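**Board: Cell Setup and Maintenance / Willurport**
**Thread: Kidero counter cell, tool offset after change of finger pads (simulated cell)**

---

**s.mansilla_cells** | opened July 18, 2022

Colleagues,

This thread is opened to record the setup of the Kidero counter cell in simulation following the change to the Dolan finger pads, and to request comment before the settings are released to the Willurport group.

The cell consists of the single white arm in front of the kitchen island, the two-finger gripper and the wrist camera. The counter layout is unchanged from the version issued in April. The new pads are thicker than the previous set, and the tool file has been edited accordingly. The following values are proposed:

- Tool center point moved outward by 3 mm along the approach axis
- Maximum closing force: 46 N
- Approach standoff before final closing: 30 mm
- Retract height above the counter after any grasp: 170 mm
- Acceptance run: 100 cycles on the wine bottle, neck grasp, no change of settings during the run

The arm stops correctly at the standoff. The point on which I request an opinion is the lateral position of the fingers at closing. The log shows the left finger making contact before the right on most cycles, and the bottle is moved slightly by the first contact. I have checked the pad geometry in the tool file twice and can find no error in it. The wrist camera mount was re-entered on the same day as the pads, and I would ask reviewers to consider both changes.
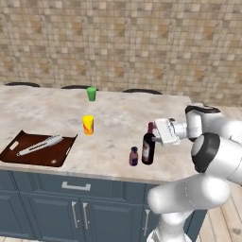
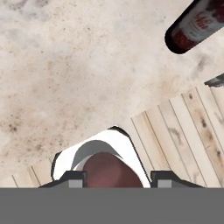 Soledad Mansilla

Please note that the retract height should not be altered in the course of any review. It was agreed with the Willurport group and is referred to in their own procedure. All other values are open to comment.

---

**hallway_b_tools**

Thank you for the clear statement. I have three remarks.

First, the uneven contact is consistent with an error in the camera mount. If the mount is entered with even a small rotation about the approach axis, the bottle position reported to the planner will be off to one side, and the gripper will arrive off center by the same amount. The pads would then be blamed for a fault they did not cause.

Second, the neck is a narrow target, and it will show an offset that would pass unnoticed on a wider object. I suggest repeating a short run on the yellow cup with the same settings. If the left finger also leads there, the fault is general.

Third, I would not release 46 N for this layout. It is more than a neck grasp requires. A high closing force will pull the bottle to the center of the fingers and conceal the very error you are trying to find.

---

**stosora_review_2**

I do not agree with the third remark. The closing force was set by Stosora for the whole family of counter cells, and each cell is expected to use the same figure unless there is a recorded reason to depart from it. If every cell adjusts its force to suit the test of the week, the logs can no longer be compared from one cell to another.

The first remark is sound and should be followed up. May I ask Ms. Mansilla whether the camera mount was entered by hand or imported from the mount file?

---

**s.mansilla_cells**

It was entered by hand. The mount file had not yet been updated for the new pads, and I did not wish to import the old one. I accept that this is a weak point in the record.

On the closing force, I have no strong view. The lower figure would help with the diagnosis, and the standard figure is needed for the release.

---

**hallway_b_tools**

Then both requirements can be met. Run the diagnosis at a reduced force, and record it as a diagnosis. Run the acceptance at the standard force once the offset has been corrected. My objection is only to using the standard force as the sole test.

---

**stosora_review_2**

That is acceptable, provided the reduced-force run is not entered in the acceptance log.

---

**m_orchard_fixtures**

I wish to raise a separate matter concerning clearance. The small purple bottle stands just to the left of the wine bottle. The present neck grasp approaches from the right and from above the shorter bottle, so there is no conflict in the current layout. If the program is later changed to grasp the body of the wine bottle, the finger on that side will have very little room. The new pads do not improve this.

I recommend that the setup sheet state plainly that the settings are valid for the neck grasp only. Settings of this kind have a habit of being copied to other tasks.

I would also ask that the pads be checked for visibility in the wrist view whenever the mount is edited. With the gripper open, as in the second picture, the pads show light gray against the darker fingers, and they can serve as a reference for the check. A comparison of the two pad positions against the center line of the view takes a few minutes and needs no additional equipment in the model.

---

**hallway_b_tools**

I support the check, with one caution. The pads show where the camera sits with respect to the gripper. They give no information on whether the camera's rotation has been passed correctly to the planner. A view can look perfectly symmetrical while the transform behind it is wrong. The check should be an addition to the import of the mount file and should not replace it.

---

**m_orchard_fixtures**

Agreed. I intended it as a first check only.

---

**s.mansilla_cells**

I have now carried out the following work, in this order.

1. The hand-entered mount was saved under a separate name and removed from the active configuration.
2. The mount file was updated for the Dolan pads and imported.
3. The two mounts were compared. The hand entry had a rotation of one degree about the approach axis which does not appear in the file. I believe it was carried over from an earlier mount that I had used as a pattern.
4. The pad positions were compared in the wrist view with the gripper open, as suggested by m_orchard_fixtures.
5. A short run was made on the wine bottle at reduced force, and the same run was made on the yellow cup.

In both runs the order of contact varied from cycle to cycle, with neither finger leading consistently. The movement of the bottle at first contact is no longer visible in the log at the resolution we record.

The acceptance run at standard force has not been started. I would prefer to have the reviewer's consent first.

---

**stosora_review_2**

Consent is given for the acceptance run, subject to these conditions:

- The hand-entered mount is to be kept with the record for this cell and marked as withdrawn. It must not be deleted.
- The setup sheet is to carry the restriction to the neck grasp.
- The reduced-force runs are to be filed under diagnosis, as agreed above.

I remain of the opinion that the first post should not have proposed release values and requested help with a fault in the same message. A reader who stopped at the list could have taken the values as settled. Please separate the two in future threads.

---

**hallway_b_tools**

I take a different view on that last point. Having the values and the fault in one place made the review considerably easier, and the post did say that comment was requested before release. A line reading "not released" at the head of the list would have been sufficient.

---

**stosora_review_2**

A line of that kind would satisfy me. I will propose it as a standing rule for this board.

---

**willurport_line_support**

For the information of all concerned: our group has not loaded any of the values from the first post. We are still on the April settings and will remain there until the acceptance run has been filed.

We have one question. Is the 3 mm change to the tool center point confirmed, or was it estimated before the mount was corrected? Our own cell will need the same figure, and we would prefer to enter it once.

---

**s.mansilla_cells**

The 3 mm figure comes from the pad geometry and does not depend on the camera mount. It was not altered by the correction. I nevertheless ask that you wait for the filed sheet and take the figure from there, together with the mount file. Please do not enter the mount by hand.

The setup sheet now carries the neck grasp restriction, and the withdrawn mount has been placed with the cell record. The acceptance run will be started this afternoon under the conditions listed above, and the log will be attached to the sheet.

---

**willurport_line_support**

Understood. We will import the mount file only.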